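How to Take Your Blood Pressure at Home Without Arguing With the Cuff

Posted 11 September 2024

My doctor asked me for a week of home readings. I gave her a week of home readings, and she looked at them the way a teacher looks at homework done on the bus. There were numbers on a grocery receipt. One of them had no bottom half. So I went home and learned how to do it properly, and then wrote it down for the Midel Neighbors health page so the rest of you can skip the look.

None of this replaces what your own doctor tells you. If yours gave you different instructions, follow those and read this for company.

What you need

An upper-arm monitor. Wrist models exist, and they are fussier about position than a cat. Ask the pharmacist whether the one you have in mind has been validated for accuracy, and bring it to your next appointment to check it against the office machine.

A cuff that fits. Wrap a tape measure around your bare upper arm, halfway between shoulder and elbow, and compare it with the range printed on the cuff. Too small tends to read high. Too large tends to read low, which feels like good news and isn't. The pharmacy on Skirnwood Road will order odd sizes if you ask before they run out of patience at closing time.

A chair with a back, a table, and something to write on that you won't throw out with the coupons.

The half hour before

No coffee, no cigarettes, no exercise. Carrying the recycling down three flights counts as exercise, whatever you told yourself on the way. Use the bathroom first. A full bladder can nudge the numbers up, and it also makes the next part feel a lot longer.

If you take blood pressure pills, ask whether your doctor wants the morning reading before or after them. Most seem to want before. Then do it the same way every day.

Step 1. Sit down and be dull

Back against the chair, feet flat on the floor, legs uncrossed. Stay like that for five minutes. No phone, no television, no conversation. I had not sat quietly for five minutes since the last power outage, and I found out how much my refrigerator has to say.

Step 2. Put the cuff on skin

Over a sleeve doesn't count. Neither does pushing a tight sleeve up until it becomes a tourniquet – take the arm out of the shirt. The bottom edge of the cuff goes just above the bend of the elbow, with the tube running down the inside of the arm. It should be snug, with room for a fingertip or two.

Step 3. Rest your arm at heart level

Lay your forearm on the table, palm up, with the middle of the cuff about level with your heart. If the table is low, put a folded towel under the arm. Don't hold the arm up yourself, and don't let it hang. Both will change the reading, and the second one will flatter nobody. 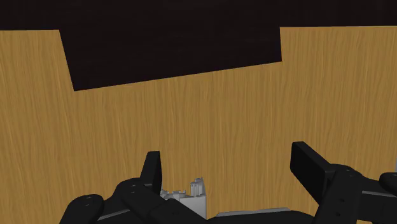

Step 4. Press the button and stay quiet

Talking raises the numbers. So does muttering at the machine. Breathe normally and let it squeeze. If it gives you an error, wait a minute, check the cuff and start over.

Step 5. Do it again

Take 2 readings, a minute apart, and write down both. The first is often higher. You are not allowed to keep only the one you like.

Step 6. Write all of it down

Date, time, which arm, top number, bottom number, pulse. An entry of mine looks like this:

Morning, left arm, 128 over 77, pulse 76
Morning, left arm, 124 over 76, pulse 76

Morning and evening for a week is a common request. Many monitors store readings too, though mine also stored my brother-in-law's, and for a day I had the pulse of a much more anxious man.

When a number looks bad

One high reading is one high reading. Sit another few minutes and repeat it. If your readings keep coming in above the target you were given, call the office.

If you see 180 or higher on top, or 120 or higher on the bottom, and you also have chest pain, shortness of breath, weakness, numbness, back pain, or trouble seeing or speaking, call 911. If you see those numbers and feel fine, rest, repeat, and call your doctor right away if they haven't come down.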